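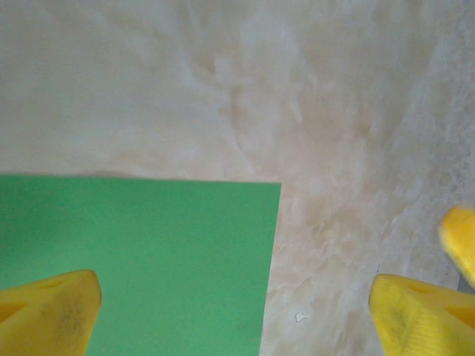
Figure 7. Green sheet on a beige surface.

7. Setting up the surface and laying a sheet

This section covers the table, the first sheet, and the checks to make before you fold or cut. It applies to paper, felt and thin foam sheets from the Homari color packs. The Homari leaflet says the sheets are "ready to use on any surface." We have our doubts about "any," so please read the steps even if you have used the packs before.

7.1 Before you start

You will need:
One sheet
A steel ruler, 300 mm
A soft pencil
Low-tack tape (Molden or similar)
A dry cloth

Choose a surface in a different color from the sheet. Green on beige works well. White on beige is much harder to judge, especially in the evening, and most of the crooked first folds we get shown were made on a table that nearly matched the paper.

Note: The Hivau surface spray is sold as a way to "prepare" a table for craft work. We tried it on the tables in Room 201 and could see no difference between the sprayed end and the other one. A dry cloth is enough. If you do use the spray, let the table dry for 30 minutes before a paper sheet goes anywhere near it.

7.2 Laying the sheet

1. Wipe the surface with the dry cloth. Run your palm over it afterward. Crumbs and old tape show up better by touch than by eye.

2. Take one sheet from the pack. Paper sheets cling together, and the thumb cut in the packaging does not help as much as the leaflet suggests. Fan the corner before pulling.

3. Put the sheet down with one long edge toward you. Leave a hand's width of bare surface on your cutting side.

4. Press from the middle outward with a flat hand. Don't drag your palm across felt; it stretches and will not go back to its old shape.

5. Look along the edges from table height. A lifted corner on paper can be coaxed down by bending it gently the other way. A lifted corner on foam usually means the sheet was stored rolled, and it will lift again.

6. Measure both long edges with the ruler. Do this even with a new pack. Sheets are described as factory square, and many are, but a small error at the edge turns into a visible one by the third fold.

7. If the two edges differ, mark the shorter length on both and trim to the marks. Trim before taping.

Caution: Do not cut directly on a tabletop. Slide a cutting mat under the sheet first. "Self-healing" mats still hold old grooves, and a blade will follow a deep one if it crosses your line.

7.3 Taping, if you must

Tape is optional. For folding, leave it off. For tracing or cutting, two short pieces at opposite corners will hold most sheets.

1. Stick the tape to your sleeve once and pull it off, to take away some of the grip.

2. Place it so that only a fingernail's width overlaps the sheet.

3. When you are done, pull the tape back low and slow, away from the sheet.

Caution: Molden tape is labeled "removes cleanly from all papers." Test it on an offcut. It has lifted the color from dark green and dark red paper for us more than once, and Ashraf El Khatib, who keeps the sample drawer at the Bepari workroom, has a folder of torn corners for anyone who wants to argue the point. On felt it hardly holds at all. Use pins there, with a pinboard underneath.

7.4 Checking that the sheet is ready

The sheet is ready when:
The edges lie down without being held
The long edges measure the same
Nothing rocks or crackles when you press the middle
The right side is facing the way your pattern asks for

That last check is a nuisance with the green and blue papers, where the two sides look very alike. Tilt the sheet toward a window and compare the shine. If you still can't tell the sides apart, a viewer of the finished piece probably won't either, but use the same side up for every sheet in the project in case they fade differently.

7.5 Common problems

Sheet slides while you draw. Check for dust underneath. Failing that, put a spare sheet of plain paper below it. We have not found that the "grip side" mentioned in the leaflet grips anything.

Sheet curls at both ends. Turn it over and leave it under a heavy book overnight. Ironing is recommended in some places online. We don't recommend it for paper and it will ruin foam.

Pencil will not rub out. Press more lightly, or mark the side that will be hidden. White erasers leave a pale patch on the darker colors.

Color comes off on your fingers. Wash and dry your hands, then try again with a sheet from another pack. If it happens with both, return them.

For folding, continue to section 8. Keep your trimmed strips; you will need one for the practice crease.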